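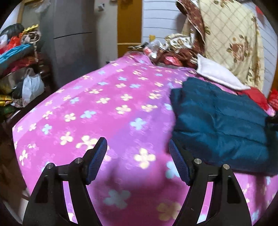 One reader wrote in to say that fitted sheets cannot be folded, that anyone who claims otherwise is selling something, and that her own have lived in a ball since February. Fair enough. I sell nothing, and mine looked like a ball too until I tried it this way.

How to fold a fitted sheet

1. Clear a flat surface. A made bed will do. The sofa won't, whatever you've told yourself.

2. Hold the sheet inside out by two corners on a short side, one hand tucked into each.

3. Flip one corner over the other so they nest. Smooth the seam. Mutter if needed.

4. Do the same with the two corners at the far end, then tuck that pair into the first. You now have four corners in one place and a large wobbly rectangle.

5. Lay it down with the elastic facing up and fold the elastic edges in by a hand's width.

6. Fold in thirds lengthwise, then in thirds again.

The first go took me 13 minutes and some language. If step 4 goes wrong, shake it out and start over from step 2. Patterned sheets are easier, as the print hides the lumps. Plain white ones show everything and should be put at the bottom of the pile.

Pillowcases go inside the finished bundle.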